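# Dravham 渡轮码头开放日，以及 Kartha 号过夜

九月去了一趟 Dravham，赶上渡轮码头的开放日，参观完当晚坐 Kartha 号去 Evton，第二天中午再坐车回来。原计划只写开放日，后来觉得船上的部分对准备坐这条线的人更有用，就一起写了。 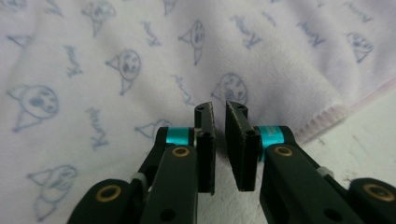 先说怎么去。从 Dravham 火车站到码头有一路公交，终点站牌写的是“旧海关”，下车以后还要沿货场围墙走一段。手机地图会把人导到货车入口，那里不放行人进去，我和另外一对夫妻都被保安请了回来。正确的走法是下车后先过铁道口，看见蓝色的候船楼再左转。铁道口现在还在用，有货运列车慢慢倒进来，等了好一会儿栏杆才抬起来。

开放日不收门票，但进码头内场要提前登记，登记时填的名字要和证件一致。我前面有位先生填了网名，在门口重新排了一次队。每人发一件反光背心和一张胸卡，背心统一一个尺码，冬天套在外套外面应该正好，九月穿着很大。背包可以带，要过安检机。带轮子的行李箱不让进内场，可以寄存在候船楼一楼，当晚坐船的乘客凭船票寄存不另外收钱。

## 候船楼

候船楼是老楼翻修的。门厅地面还保留着原来的石板，墙上挂着一块铜牌，写着1835年从这里开出第一班去 Evton 的邮船。讲解员说当年的邮船没有固定时刻，看潮水走，客人住在码头后面的小旅馆里等，等两三天是常事。旅馆的房子还在，现在是港务公司的宿舍和食堂，没有开放。

二楼是现在的候船厅，座位面朝海，玻璃窗很高。翻修以后安检搬到了楼梯口，于是过了安检就不方便再下楼，而卖热食的铺子在一楼。二楼只有自动售货机和一个咖啡柜台，柜台在开船前一小时才开。要吃饭的话请先在楼下吃完再上去。一楼的铺子卖鱼汤、肉馅饼和米饭套餐，我吃的是鱼汤配面包，汤偏咸，面包可以续。

候船厅的一角做成了小展览，主要是老时刻表、船票和航海日志的复制件。时刻表里能看出这条航线几次停航和恢复：有一段时间只跑夏天，有一段时间改成货运，客人要坐在驾驶员休息室里。展柜的文字说明字很小，灯又从上面打下来，玻璃反光厉害，蹲下来看会好一些。日志那一柜值得多看一会儿，有一页记的是大雾天在港外抛锚，厨师把给第二天准备的面包都分了，船长在旁边批了一句“照准”。

## 内场参观

内场参观分批走，我报的是下午那一批，带队的是泊位调度 Crisanto Policarpio。他在这个码头干了很多年，说话不快，问什么答什么，不知道的就说不知道，让大家去问机务。

第一站是滚装跳板。跳板就是车上船走的那块活动桥，靠岸这一头固定，靠船那一头用液压升降，跟着潮位调整。Dravham 的潮差大，低潮时跳板往下斜得很厉害，底盘低的跑车和拖着房车的小车都容易刮底。Policarpio 说低潮的时候他们会把房车安排在最后上船，让工作人员一辆一辆指挥着斜着开。有人问能不能改成浮动码头，他说方案做过，要等旧泊位的桩基检查完再定，他手上没有时间表。

跳板旁边有一块新换的钢板，颜色比周围的浅。旧板是春天拆的，磨掉了防滑纹，下雨天摩托车上去容易打滑。新板的防滑纹是焊上去的条纹，踩上去脚感很硬。坐摩托车过海的人可以放心一些，不过他还是建议雨天推行，船员也会这么要求。

第二站是待渡停车场。地上的车道按高度和去向编号，编号牌在灯杆上，白天看得清，晚上有两根灯杆的牌子不亮，正在等配件。车道的排法直接决定上船的顺序，所以早到并不一定早上船，也不一定早下船。小车通常最后上，停在坡道附近，到了 Evton 反而先下。货车停主甲板中间，重的靠中线。带队的人说，每天都有乘客来问为什么比自己晚到的人先上了船，他们准备在停车场立一块牌子解释这件事。

停车场的厕所新修过，有婴儿台，水龙头出水时间很短，要按好几次。遛狗的地方在停车场最里面，围了一小块草地，入口有袋子。

第三站是系缆的地方。我们站在黄线后面，看一条拖轮离泊。系缆工把缆绳从桩上摘下来，船上的绞车往回收，整个过程很短。讲解时特别强调了缆绳受力时不能跨、不能站在延长线上，几个小孩在黄线边上跑，被叫回来两次。缆桩都刷了新漆，有一个上面还贴着“油漆未干”，我身后有人还是坐了上去。

机修车间原来也在路线里，那天在吊装一台发电机，临时取消了，改成在门口听机务说了十来分钟。内容主要是岸电。船靠泊以后接岸上的电，就可以关掉自己的发电机，码头后面那几条街的居民意见最大的就是夜里的发电机噪音。设备已经装在一号泊位，Kartha 号这边的接口要等冬季进坞时在 Dredine 船厂加装，所以现在还用不上。有位住在附近的老太太听完以后问，那今年冬天之前还是一样吵吗，机务说是的，一样。

参观到这里结束，交还背心，胸卡可以自己留着。出口处有一个意见箱和一张问卷，问卷两面都有题，背面很多人没看见。

## 关于扩建的说明会

开放日下午还有一场说明会，在候船楼三楼会议室，讲的是二号泊位的改造。来的人一半是附近居民，一半是做旅馆和餐饮的。我听了大半场，记几点和乘客有关的：

- 二号泊位改造期间，夜班船不停，白天那班会改到一号泊位，开船时间可能前后移动，以船公司公布的为准。
- 旧海关站到候船楼之间会修一条有顶的人行道，走货场围墙的外侧。这一项排在前面做。
- 出租车候客点搬到铁道口的另一边。旅馆的人反对，理由是老人拖着行李过铁道不方便。主持人记下来了，没有当场答复。
- 行李寄存会从人工改成自助柜，人工窗口保留到什么时候没有定。

会上争得最久的是停车费。现在送客的车可以免费停一小会儿，改造以后打算收费，理由是停车位要让给施工。一位开面包铺的店主说，他的送货车每天要停好几趟，按新办法算下来一个月要多出一笔钱，问能不能办月卡。这个问题讨论了很久，结论是让他会后留个联系方式。我因为要去办登船手续，后面没听完。

## 登船

夜班船办手续的窗口在候船楼一楼左侧，傍晚开窗。步行乘客和开车乘客分开，步行的在窗口换登船卡，开车的在车里办。网上买的票也要换卡，只给窗口看手机上的二维码就行，不用打印。我换卡的时候被问要不要加钱换外侧舱，就是有窗的，考虑到晚上什么也看不见，没有换。第二天早上进 Evton 港的时候有点后悔，不过可以上甲板看，也没差太多。

步行乘客走登船廊桥。廊桥有坡度，中间拐两个弯，推轮椅可以走，坡度陡的那段有工作人员帮忙。拐弯的地方风很大，帽子要拿好。

Kartha 号不算大，定员400人，客舱58间，其余的人坐座椅厅。车甲板的车道加起来1000米，这是船上大堂那块铭牌上写的。船不新，走廊的地毯踩得发亮，但是打扫得干净，楼梯扶手和门把手都擦过。客舱在六层和七层，六层靠近车甲板，开船前能听见货车压过跳板的声音，怕吵的人订票时可以备注要七层。

我住的是内侧双人舱，一个人用。上下铺，上铺收在墙里，要用的话找服务员放下来，自己别硬拉。插座在桌子下面，只有一个，手机和相机要轮流充。淋浴间很小，水压足，热水要放一会儿才来。地漏的边沿比地面高出一截，夜里起来容易绊脚。空调旋钮在门边，转到最小仍然有风，睡前可以跟前台多要一床被子，不收钱。

座椅厅我也去看了一眼。椅背可以放倒，灯到夜里会调暗，但前面电视一直开着，没有声音，画面亮。后排靠窗的位置先到先得，带了睡袋的人会直接睡在过道尽头，船员看见会请他们挪到墙边。行李架没有锁，贵重的东西要自己带在身上，或者放在前台旁边的投币柜里，硬币开柜以后退回。

## 船上吃饭

餐厅开船后就开，先是自助，到点收了以后只剩小吃吧。自助按人头收费，有炖牛肉、烤鱼、土豆和几样蔬菜，甜点是米布丁和苹果派。我觉得炖牛肉可以，烤鱼在保温灯下面放久了，有点干。饮料另算，白水自取。货车司机有自己的餐室，在同一层另一头，门口写得很清楚，进错了会被客气地请出来。

早餐从到港前一个半小时开始，人最多的是最后半小时，因为大家都等广播叫醒才起来。想安静吃饭的话设个闹钟，早一点去。咖啡机有两台，靠里面那台出水快。面包是当天早上在船上烤的，这个比自助晚饭好得多。

小卖部卖零食、毛绒玩具、充电线和晕船药。晕船药在码头的药店便宜一些，药店在旧海关站对面，傍晚关门，要买趁早。我去的那晚浪不大，出了防波堤以后船有规律地左右晃，躺下就没什么感觉。夜里有一阵震动比较明显，早上问了前台，说是过浅滩的时候改了航速，每晚都有。

## 甲板

七层后甲板可以上去，夜里也开着，吸烟区在左舷，想闻不到烟味就走右舷。出港的时候左边是货场的灯，右边依次是灯塔、旧防波堤和渔港。旧防波堤的尽头有人夜钓，会冲着船挥手。手机信号在出港后不久就断了，船上的无线网络大厅里免费，客舱里时有时无。要给家里报平安最好在防波堤以内发完。

早晨进 Evton 要经过一段窄水道，两边是低山，房子沿着水边排。引水艇在水道口靠过来，引水员抓着软梯上船，动作很利索。甲板上已经站了不少人，栏杆前有点挤，往船尾走几步就空一些。风冷，九月份也要穿外套，我看到好几个人裹着客舱的被子上来，被船员劝回去了。

## 到 Evton 以后

下船顺序先车后人，步行乘客要在大堂等广播。大堂座位少，带小孩或者腿脚不好的人可以晚一点从客舱出来，清舱的服务员不会催得很紧。下了廊桥就是到达厅，没有行李转盘，随船托运的大件在门外的铁笼车里自己取，取的时候要对号牌。

到达厅外面有去市中心的接驳车，跟着船期发，错过就要等下一班船。走路也可以，沿着河堤一直走，路平，拖箱子没问题。我走过去的，路上经过鱼市，摊子已经收了一半，还有卖煮螃蟹的。市中心的老街不大，上午店开得晚，书店和钟表店都要到十点以后。河边有个小小的引水员纪念馆，门上贴着换展通知，没进成。

回程坐的是长途车，绕陆路，比船慢，好处是白天能看风景，票也便宜。车站在老街北口，检票的人不收大面额的钞票，旁边的报刊亭可以换开，不过要买点东西。

## 几点备忘

登记开放日要看港务公司自己的页面，旅游中心的页面更新慢，我去之前那上面还写着名额已满，其实下午那批当时还能报。

内场不能飞无人机，拍照可以，拍到工作人员的脸最好问一声。靠近跳板的地方不让换镜头，怕东西掉下去。

穿平底鞋。内场路面有铁轨和排水沟盖，细跟很容易卡住，也会被拦在外面。

夜班船的内侧舱提前两周订和当天订差价不大，外侧舱差得多。座椅厅几乎总有位置，节假日除外。

寄存的行李开船前一小时必须取走，到点窗口会关，我取的时候后面还排着几个人，工作人员一个个问完船次才落的锁。

另外补一句给带自行车的人：自行车走车甲板，不走廊桥，要先在停车场最右边那条车道等，跟着第一批摩托车上船，船上有固定架和绑带。绑带有几条扣子松了，多绕一圈再扣。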